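### 4.2 Desktop task with the Gaveta kit

The second part of our evaluation concerns the Gaveta kit, which Brinico sells to small laboratories and technical schools. The kit includes one arm with a parallel gripper, a control box, and a software package for recording and replaying demonstrations. We received it in the standard version and did not change any hardware. Sylvain Besnard did the installation alone, following only the printed guide, so that our experience would be close to that of a normal customer.

For this section we selected the task of putting markers into a mesh pencil cup. The task looks simple, but it is demanding for a kit in this price class. A marker is narrow, it can roll when it is touched on the side, and it must be turned upright before it can enter the cup. The cup is light, and a small contact at the rim is enough to move it. The markers are placed at different angles on a gray speckled countertop, and the operator does not arrange them again between two attempts of the same trial.
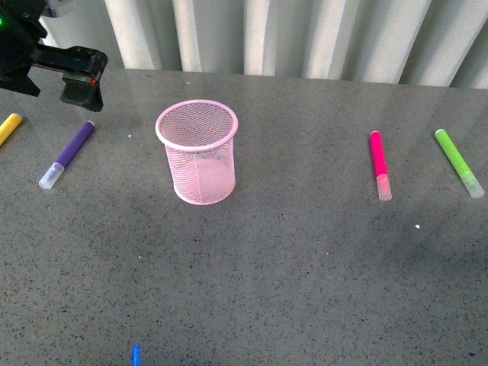 Each trial starts with the cup empty and ends when the operator stops the program or when 10 minutes have passed. We recorded 31 trials in total, with 3754 single motion commands stored in the log. The log is written by the software of the kit itself, and we checked its time stamps against a separate clock. A grasp is accepted as valid when the marker leaves the surface and stays between the fingers until the release command. If the marker falls outside the cup, the operator may try again, and both attempts are kept in the data.

Our first observation is about the approach height. In the default setting the gripper stops quite high above the object, and then it goes down in one straight motion. This is safe for the countertop, but the correction of the angle is done only before the descent. When the estimate of the angle was wrong, one finger landed on the barrel and pushed the marker away. We found it better to divide the descent into two steps and to allow a second correction near the surface. The option exists in the menu, but the guide from Brinico mentions it only in an appendix.

The second observation is about the color of the objects. The detection module separated the markers well by their barrels, but the translucent caps were often not included in the estimated outline. The center of the object was then shifted toward the barrel, as shown in Figure 6. Huet, the calibration tool delivered with the kit, corrects the position of the camera and not this type of error. We therefore added a fixed offset along the long axis of the marker.

**Figure 6.** Estimated center of the marker before and after the offset along its long axis.

The same offset was kept for the comparison with the Sistirton kit in the next section.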